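Julex Nevik – relógio automático, mostrador cinza

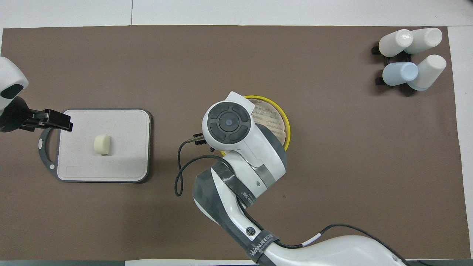 Descrição

Relógio automático de três ponteiros com data às 6. Caixa em aço escovado, 39 mm, laterais polidas. Coroa às 4 (não incomoda no pulso, quem usa relógio na mão direita também agradece). Vidro safira levemente abaulado, antirreflexo só na parte de dentro.

O mostrador é cinza granulado, meio fosco. Na luz da rua puxa pro azulado, dentro de casa fica bem neutro. Índices aplicados, com luminova verde. Não é daqueles que brilham a noite toda, mas às três da manhã ainda dá pra ler a hora.

Série de 472 peças, numeradas no fundo. Restam 127 nesta cor. A preta acabou em agosto e não volta.

Ficha técnica

Caixa: aço 316L, 39 mm, espessura 11,4 mm
De ponta a ponta das asas: 46 mm
Entre asas: 20 mm
Movimento: automático, corda manual, parada de segundos
Reserva de marcha: 41 horas
Vidro: safira
Fundo: aço, rosqueado, gravado
Resistência à água: 10 atm
Coroa: rosqueada
Peso com pulseira de couro: 72 g
Garantia: 3 anos, só movimento

Pulseira

Vem com uma de couro marrom, costura no mesmo tom, fivela comum. Couro duro nos primeiros dias, depois amacia. Pinos de engate rápido, troca sem ferramenta. Quem quiser a malha de aço Broller tem que pedir separado, no campo de observações, antes de fechar o pedido. Depois que saiu daqui não tem como juntar no mesmo frete.

Serve em pulso de 15,5 a 21 cm. Pulso mais fino: pedir a curta, mesmo preço.

Preço e envio

189 euros na cor cinza, caixa de cartão incluída. Estojo de viagem à parte. Envio com rastreio e seguro. Pedidos até as 14h saem no mesmo dia, menos feriado. Para fora da UE as taxas de importação são por conta do comprador, não temos como calcular daqui.

Regulagem

Cada peça é conferida em quatro posições antes de embalar. Tolerância que aceitamos: de -8 a +12 segundos por dia. Se o seu passar disso depois de duas semanas de uso, escreva com o número da série e a gente regula sem custo. Não abra o fundo, perde a garantia na hora. Relógio que adianta muito de repente quase sempre é magnetismo (caixa de som, capa de tablet com ímã), qualquer relojoeiro desmagnetisa em um minuto.

Uso e cuidados

Coroa sempre rosqueada antes de molhar. Piscina sim, sauna não. Couro não gosta de água, troque pela borracha no verão. Parado há mais de dois dias: umas 20 voltas na coroa, acertar a hora, pronto. Não mexer na data entre 21h e 2h, pode forçar o disco. Revisão a cada cinco anos.

Trocas

14 dias, sem uso, com as películas no lugar e todos os acessorios. Pulseira já furada ou marcada não entra. Reembolso pelo mesmo meio de pagamento assim que a peça for conferida.

Dúvidas sobre tamanho, mandar a medida do pulso junto na mensagem. Responde mais rápido.

Itens relacionados

Julex Nevik, mostrador creme
Julex Nnaji, cronógrafo de quartzo
Julex Nnaji, mostrador verde
Malha de aço Broller, 20 mm
Pulseira de borracha Broller, preta, 20 mm
Estojo de viagem para dois relógios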